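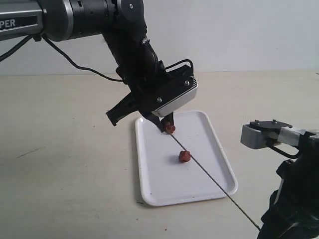

*Threading a skewer over a white tray. The central gripper pinches a piece of food on the skewer; a second arm stands at right.*

The **Britdale skewering cell** is a two-arm robotic workstation that threads pieces of food onto thin skewers. It was assembled at the Hellwig food handling laboratory in Clakville and is used mainly for trials of gripping and alignment on soft, irregular items. In the literature of the laboratory, the name refers to the complete station: both arms, the table, the tray and the control cabinet. The setup procedure was written by Rosemarie Lenz, and the maintenance schedule was added later by Gunther Kleinschmidt.

## Layout

The two arms share one table and work over a white plastic tray. One arm, called the feed arm, picks up a piece of food and holds it over the tray. The other, called the skewer arm, keeps the skewer in line with the piece. The gripper housings are of the same pattern, with a black top and a silver-gray shell, and small silver screws are set into the top face.

Cables run outside the arms. They are left with enough slack for the wrist to turn through its full working range, and the loops must stay clear of the tray at the lowest point of travel. The table has a pale surface, chosen at the time of assembly to make fallen crumbs easy to find during cleaning.

## Setup

Setup begins with the arms powered and the tray removed. Each arm is sent to its home position, and the fingers are opened and closed through one full stroke. If a finger stops short, the stroke is repeated at low speed before any other check is made.

The tray is then put back and its height is taught by lowering the closed fingertips of the feed arm until they just touch the surface. The working height is set 2 mm above this point. A tray from a different batch requires a new height, even where the outline is the same.

Alignment of the two arms is the longest part of the procedure. A straight steel rod is clamped in the skewer arm in place of a skewer, and the feed arm is moved along it, stopping at several points. At each stop the fingertips are closed on the rod. A sideways movement of the rod shows that the two coordinate frames do not agree, and the offset is corrected in the Fovon controller. The corrected values are stored under parameter group 381, which is write-protected during normal running.

Grip force is set last. The operator starts from the lowest value and raises it until a test piece can be lifted and held without slipping. Cooked meat usually needs a lower setting than raw vegetables, and a piece that splits under the fingers is discarded. The final value is written on the setup sheet together with the type of food.

## Routine care

The fingertips are wiped after every batch and removed for washing at the end of the day. Grease on the contact faces lowers friction and is the most common reason for dropped pieces. The gripper housings are not sealed against spray and are cleaned with a damp cloth only.

Longer intervals are counted in operating hours:

- **Every 125 hours:** check the housing screws, inspect the cables at both ends, and repeat the rod test.
- **Every 700 hours:** replace the fingertips, clean and grease the finger slides, and teach the tray height again.

The rod test is also repeated after any collision – including light contact between the two grippers – and after either arm has been unbolted from the table.

## Common faults

**Drift in alignment.** The skewer enters the piece off center, and the error grows over a shift. The usual cause is a loose fingertip on the skewer arm. The fingertip is reseated before any change is made in the controller, as correcting the offset first hides the fault and produces a second error when the part is tightened.

**Uneven closing.** One finger reaches the piece before the other and pushes it aside. Food residue in the slide is the normal finding. Where cleaning has no effect, the slide is replaced as a unit.

**Loss of gripper signal.** The controller reports an open circuit at certain wrist angles only. The cable is flexed by hand near each connector with the arm stopped. A damaged cable is replaced; splicing is not permitted.

## See also

- Clakville tray standard
- Fovon controller parameter groups
- Rod test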